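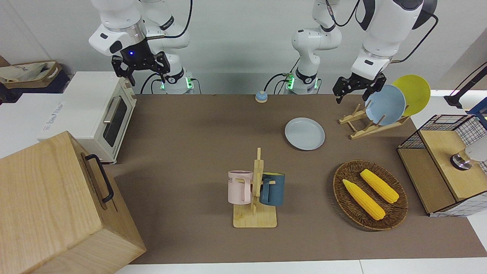 Counting breaths, one year in

I have kept a log of my morning sits since last May. The method is the one Despina Nikolaidis taught on the Cesis weekend: count each out-breath from one to ten, start again at one, and go back to one whenever the count is lost. The log has three columns – date, length of sit, and number of times I lost the count.

The third column is the one I want to write about. In the first weeks I tried to bring it down, and it did come down, and the sits got worse. I was holding the number in my head so tightly that I hardly felt the breath at all. When I wrote to Despina she told me to stop recording it for a month. I did, and when I picked it up again the figure had doubled. She thought this was good. A slip has to be noticed before it can be written down, and I was noticing more of them.

I have also tried counting straight through to 100 without restarting. I don't recommend it for ordinary days. Past forty or so the numbers get long to say, and the breath starts to stretch to fit them. Onyekachi Ajayi uses a string of 100 beads instead and says the fingers do the work, leaving the head free. I borrowed the string for a fortnight. It suits the evening better than the morning, when my hands are cold and I drop it.

Some settings, for anyone who wants to copy them:

Length: twenty-five minutes, timer across the room.
Seat: kitchen chair, feet flat, folded towel under the hips.
Eyes: half open, looking at the floor.
Count: out-breath only, silent.

The intention is set before the timer starts. Mine is one plain sentence and I leave it alone for the whole week. Changing it daily gave me something to plan, and I spent the first five minutes of each sit planning it.

I still have no settled view on what the practice is for. On some mornings there is a quiet stretch near the end that feels wider than I am – I don't have a better word for it. It does not come when asked. I have no column for it and don't plan to add one.

Next I want to try dropping the numbers for one sit a week, probably Sundays.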